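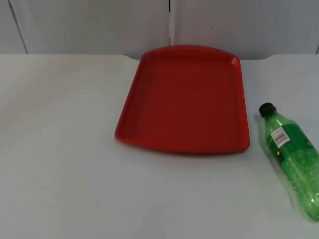

# The red tray comes back out

Ask anyone who grew up with a party-giving aunt and they'll remember one. Plastic, shallow, the colour of a ripe tomato, kept on top of the fridge between visits. Mine lived behind the bread bin and smelled faintly of oranges.

For years you couldn't give them away. Wood took over, then slate (slate! for cheese, mostly, and for chipping plates), then those hammered metal things that ring like a gong when you put a glass down. Now the plain plastic tray is creeping back into the shops. Tatik has one, the homeware people at Grorkis have two, and the Saturday-job sort of hardware shop never stopped selling them in the first place.

I've been living with a red one since September. Some notes.

**The lip.** Most important bit. A tray without a raised edge is a chopping board with ideas. You want it going the whole way round, and rounded at the top so it doesn't dig into your fingers on the stairs. Sloped walls are nice too, easier to wipe. Square corners collect crumbs and you'll be in there with a cotton bud.

**The size.** Long and narrow beats wide. Doorways, basically. My hallway has a radiator in it and I have scraped every wide tray I ever owned along the thing.

**The colour.** Red hides nothing. Flour, sugar, dust, you see the lot. I've come round to that, it means I wash it. It also looks cheerful on a pale table in the middle of winter when everything else in the kitchen is some kind of porridge.

Then there's what goes on it. Plates are easy, plates sit still. Drinks bottles are the real test, and soft drinks in plastic are worse than glass because they weigh so little once they're half gone. One wobble and over it goes, and if the cap's not tight, well.

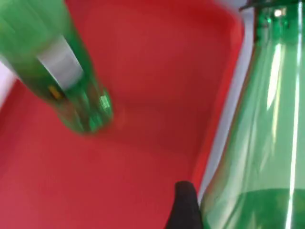

Lay them down or stand them up? I asked around and people have strong feelings. The lay-them-down camp says a bottle on its side can't fall over, and inside a good lip it won't roll off either. True enough, provided the cap is screwed on properly. The stand-them-up camp says you look like a fool arriving in the garden with a tray of lying down lemonade.

I do both. Lying down for stairs, upright for the flat bit from kitchen to table. Heavy ones first, near the middle, then glasses round the outside. And carry it with your elbows in, it makes a huge diffrence.

Green bottles on a red tray, by the way. Looks like Christmas in any month. I don't mind it.

**Cleaning.** Warm water, washing-up liquid, soft cloth. No scourers, they leave a haze that never comes out. Dry it standing on its end against the tiles. If something sticky has gone down into the corners leave a wet cloth on it while you do the rest of the dishes.

**Storing.** Upright, in the gap beside the cooker or the oven if you've got one. The gap I mean. Flat on top of a cupboard is fine but you'll put things on it, then more things, and by spring it's a shelf.

**Buying.** Flex it in the shop. A bit of give is all right, a tray that bends like a magazine is not. Check underneath for rough edges from the mould. The Orellana market has a stall with nearly 300 trays in stacks, no order to them at all, and I'd go there before anywhere. Take a bottle with you and stand it on the floor of the tray. If it rocks, put the tray back and try the next one down.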